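The gripper comparison we keep getting wrong

Every vendor of hand-held grippers tells the same story. Skip the robot, give a person two plastic claws with cameras on them, and collect your demonstrations by hand. Terkwood says it. Geltine says it louder. 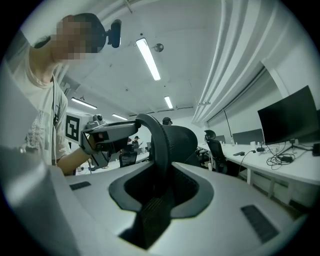
I have no quarrel with the idea. My quarrel is with the scoring. Sosina Alemneh ran 600 demonstrations for us with one design and 900 with another, and the spreadsheet declared the second one better. It had 300 more tries at being better.

Then there is the operator. People learn a tool fast, and whichever gripper goes second inherits the practice – a point Wissam Chidiac raised in October and was thanked for. 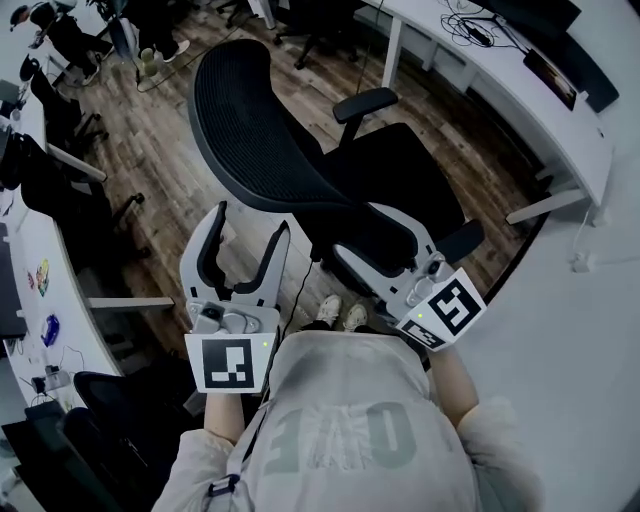 What the markers don't settle

A printed marker helps software work out where a gripper is. It says nothing about whether the arm you buy later can follow the same path. Drakarlow's brochure treats these as one problem.

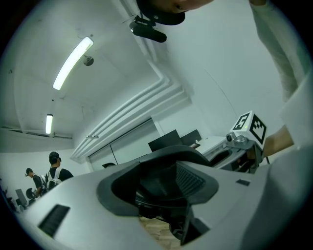
Should a small lab buy now?

Borrow two designs first, use three operators, and swap the order for each of them.

Dalal Hamdan thinks I am too hard on the wide-angle cameras. Maybe. I would still like to see one failed grasp in a demo reel.

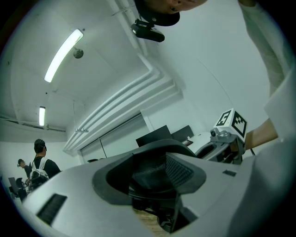 Hand-held gripper with its marker cube, during a session.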